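Equipment Planning: Frequently Asked Questions
Tetach Shared Equipment Program

The following answers are intended for departments preparing a request for a robot arm, gripper or related items. Requests are reviewed each September.

What should a first request include?
A first request should cover the arm, one two-finger gripper, a wrist camera, mounting hardware and spare fingers. Departments often leave out the last item. Fingers that work close to the floor collect dust and scuffs, and the program asks for a spare pair with every gripper.

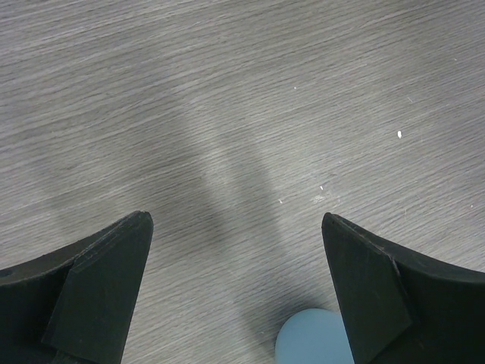
Do we need to budget for shelving and test items?
Yes. Racks, shelves and packaged goods are charged to the supplies line, which is capped at 10 percent of the request. Ordinary store-bought goods are acceptable. Bagged snacks standing upright on a narrow shelf are a useful check of finger width and reach – please record the shelf spacing before choosing a gripper size.

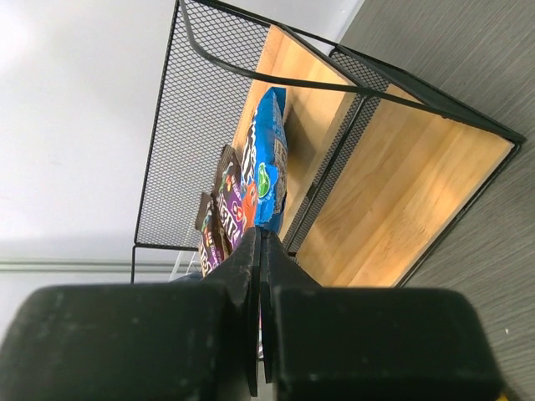
How are quotations compared?
Two written quotations are required. Drumard and Tran are both approved suppliers. Quotations must list delivery, installation and training separately and remain valid for 70 days.

Is floor-level work covered by the standard package?
Only in part. The standard Odness mount is meant for bench use. Picking up flat or crumpled items from the floor calls for a lower mounting position, and this must be stated on Form 11.

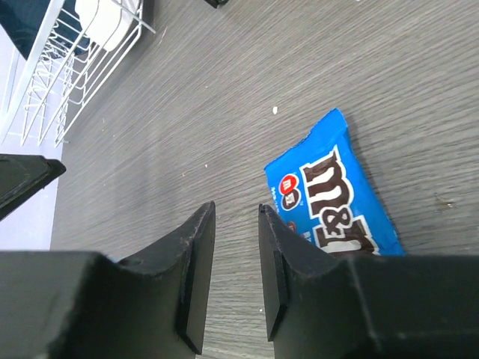
Gripper fingers beside an M&M's wrapper on wood-grain flooring.

Whom should we contact?
Please write to Danai Margaritis, Equipment Planning Office, Room 37. Drafts received by noon on Friday are returned the following week.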